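Progress report to the fund - Clona hemp and cannabis library

We're seven months in now, so you're due a proper update on how your money is being spent, and I'm pleased to say most of it is good news!

The cataloguing has gone faster than I dared hope. All 14 boxes of seed trade papers from the Brenden gift have been opened, sorted and listed, and I've started on the Lombardi pamphlets, which are a joy (mostly rope and sailcloth, with one very cross tract about hashish shops). The Italian is slowing me down a bit - I can manage the headings but not the legal bits, so I'd like to move part of the travel money over to translation if you're happy with that.

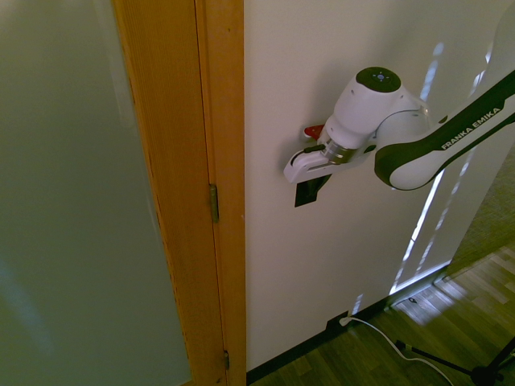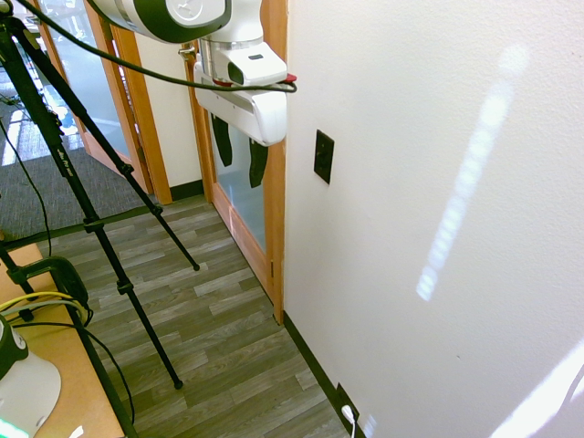

Sep 15, 2026
By the project lead, Clona

The reading list for the public is further behind. I promised you 50 short summaries of research on cannabis law and growing, in everyday words, and seven of them are still with the people checking them. The rest are written and will go up together, as I'd sooner not put out half a list and have readers wonder where the medical part has got to.

Borkholm have agreed to lend us their run of growers' newsletters for scanning, but only until December, so that has jumped the queue. It does mean the talk on hemp fibre moves to the new year. Sorry about that one, I know you were keen to come.

Spending is on budget apart from postage, where I was far too hopeful - old paper is heavy! The full sheet of costs is coming to you separately, and I'd be glad of a yes or no on the translation money before I book anyone.

Contact the Clona library | © 2026 Clona | Back to top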